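I caught Reshma Mofokeng at 8 in the morning her time, which she swore was fine, and she had a bowl of cereal in her lap for most of our call. She's in the last stretch of a research stay at the Ngubane Institute, where she went as part of the Destwood exchange for doctoral students. I did a much shorter version of the same thing years ago (two weeks, mostly rain), so I'll admit I was a little jealous going in!

Reshma works on soil bacteria, the kind that help beans and peas along, and I asked how she ended up applying at all.

"My advisor forwarded the call with no message," she said. "Just the forward. Seema does that. Seema Chaudhary, I mean, she's been my advisor from the start, and if she forwards something with nothing written in it, you'd better read it."

She read it the night before it closed. The form wanted a budget, a letter from the host lab and a work plan by month, and she had none of those. The host letter came from Anel Zulu, whose group she knew only from papers.

"I wrote to Anel at maybe ten at night and said, hi, you don't know me, could you sign this by noon. I was so embarrassed. And Anel wrote back with questions about my strains! Good ones. I had to go look things up."

The stay is 6 months long, and she spent a surprising amount of the first one on paperwork. Her samples had their own permit, separate from hers, and theirs took longer. She'd packed 200 tubes of freeze-dried cultures and they sat in a customs office in Funine while she sat in the library.

"I read a lot," she said. "I also learned how to make flatbread, badly."
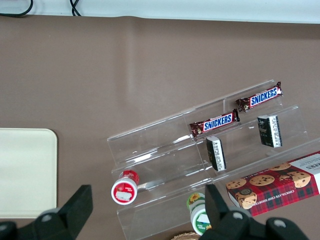 Once the tubes were released, the work went fast. The two labs had been measuring the same thing in different ways for years, and their numbers never lined up. Reshma's job was to run both methods side by side on the same cultures. I asked if that was as dull as it sounds and she laughed at me.

"It's so dull! It's pipetting. But then you put the two curves on one plot and you see the exact spot where they split, and I yelled. Tarcísio came in from the hallway to check on me."

Tarcísio Xavier is the other exchange student in the group, over from a plant genetics lab, and the two of them share a desk and a strong dislike of the building's heating. They're writing up the comparison together. The draft had 471 comments in it when we talked, most of them from Anel.

I wanted to know what she'd change about the program. She didn't need long to think.

"Housing. They give you a list of places and half the phone numbers are dead. I stayed with Mirjana Omerović, who runs the exchange office, for my first 3 nights, and she shouldn't have to do that."

The money was okay, she said, though the first payment came late and she'd tell anyone going to have a month's rent saved up. She'd also like the permits started before the students get their plane tickets. She has told Mirjana this, and Mirjana has asked her to put it in writing.

She flies home in September with a thesis chapter mostly done and a second set of cultures to carry back, so the customs forms are starting all over again. Seema wants to send the next student out in spring, and Reshma has already been asked to talk to the applicants.

"I'll do it," she said. "I'll tell them to read the form before the last night."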